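Lurdes Sampaio
A thread on eating soup every evening for 39 days, and what it did for my grocery bill. I write it slowly, English is my third language, so please be patient with me. 1/

I moved to Diltilbridge in June with one pot and one good knife. My first month I spent too much on food, mostly on small things I bought when I was already hungry. 2/

My grandmother made soup every night of her life. In our house it came before the meal, also in summer. I stopped when I went to study, and I did not think of it again for 14 years. 3/

So I made a rule. Soup first, then I decide if I want something more. Most evenings I wanted only bread. 4/

The base is always the same: one onion, two potatoes, one zucchini, a little garlic, water to cover. Cook until the potato breaks with a spoon. Blend it. Olive oil after the blending, never before. 5/

Then the greens, cut very thin. Collard is the best. Kale is fine but please take out the stems. I tried lettuce one time and I do not recommend it. 6/

Beans I buy dry from Esteves, the small shop behind the bus station. I soak them overnight and cook the full bag, then freeze in portions. The owner told me to salt the soaking water, and now the skins stay soft. I had been doing it wrong for years. 7/

A mistake from week two: I put a full hot pot in the refrigerator at 11 p.m. In the morning the milk smelled strange. Now I let the pot stand in cold water in the sink first. 8/

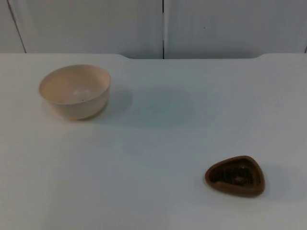 Portion was the difficult part for me. On a flat plate I always serve too much, and with soup I was filling up to the rim and then feeling heavy all night. A deep round bowl like the pale one on the white table is good if you stop well under the rim, and the soup stays warm longer than in a wide plate. I fill to half, I eat, I wait a little. 9/

The cost: 60 cents for one serving when I make the big pot, bread not included. With chickpeas a little more. 10/

Someone asked about meat. I put a slice of smoked sausage on Sundays in the old days, now I put smoked paprika and I am happy with it. My brother in Tretmont says this is a crime. 11/

Tomorrow I will post the pumpkin one. It needs ginger and I still have to buy it. 12/12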